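Home | Rooms | Checklists | Kitchen | Contact

Skaltevska House - Shared Lounge and Tea Corner
Safety walk-through with comments
Checked by: Bohdan Stelmakh
Date: 25/07/2019

What a nice room this has become! I went through it with the January sheet in hand and most of the old remarks can be struck off. Comments are under each line, open items marked OPEN.

FLOOR AND WALKWAYS

Carpet flat, no lifted seams - OK
The gray carpet has held up really well. Pressed along the join by the door with my foot and it stayed put.

Route to the exit clear - OK
Two people can pass each other now that the bookcase has moved to the Cosholm room. Big improvement.

Door closes by itself - OPEN
It stops a hand's width short. Closer needs adjusting. Ivanyshyn fitted it, so please call them first.

TABLES AND SEATING

Low table steady, no rocking - OK
Leaned on all the corners. Solid!

Table corners and edges - OK
Rounded corners, smooth top, no splinters anywhere. I love this table for a room where children run through. There are small pieces of gray tape at the left and right of the front edge. Press them down if they start to curl, sleeves catch on that kind of thing.

Chairs, legs and screws - OPEN
One chair by the window has a loose back leg. I turned it to the wall with a note on it. 3 others tightened on the spot.

TEA CORNER

Kettle base and cord - OK
Cord is short and stays behind the counter. Kettle is rated 2000 W and has its own outlet, please keep it that way.

Hot drinks carried with a lid - OK
Everyone I met had one on. The white tumbler with the flip handle is a great choice for this room - insulated, and easy to grab. Check that the lid is pressed all the way down before carrying it over the carpet.

Wire basket, no sharp ends - OK
Ran a cloth along the rim and both long sides and nothing snagged. The flat white panel in the bottom is a lovely touch, teaspoons stay in. Drinks stand on the table in front of the basket or go inside it upright, never balanced on the rim.

Mugs chipped or cracked - OPEN
Threw out two. The shelf could use around 6 more, and Zostlow still has the plain ones.

FIRE AND FIRST AID

Extinguisher on hook, pin in place - OK
First aid box - OPEN
Burn gel is missing. Everything else is there and in date, well done whoever sorted it.

Next check in January. Leave this sheet in the folder by the door and write the date next to anything you fix.

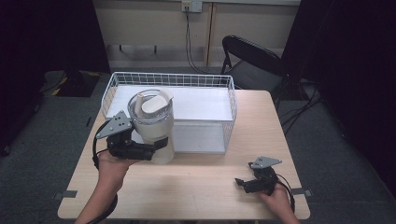 Table with wire basket and lidded tumbler, tea corner items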